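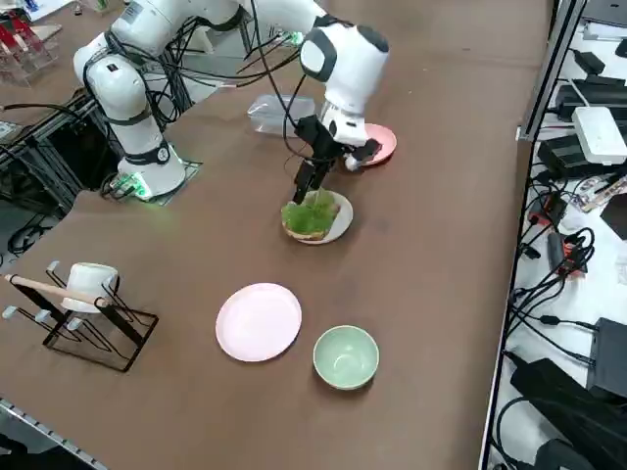 Reading time: 1 min

Handout 4: Gulero build, grasping soft items

Set the approach height above the plate before closing the fingers. Lettuce compresses, so start at low force and step up. Log each attempt in Bite, with the plate color.

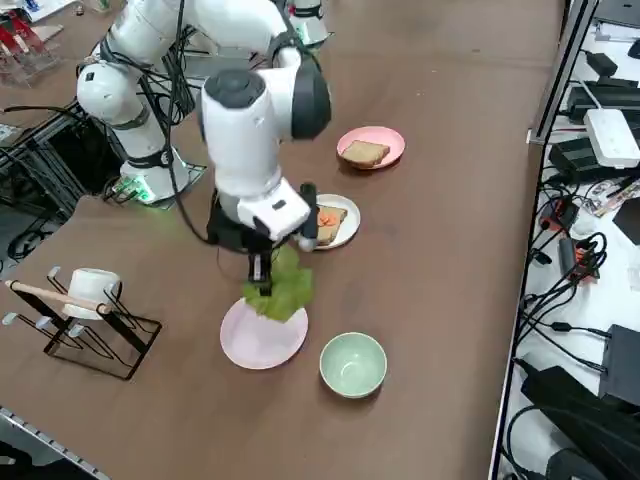

Donal Conneely asks whether the force limit should be reset between items. Yes, for bread. Default is 100, stored in slot 231. Check it before Run 2.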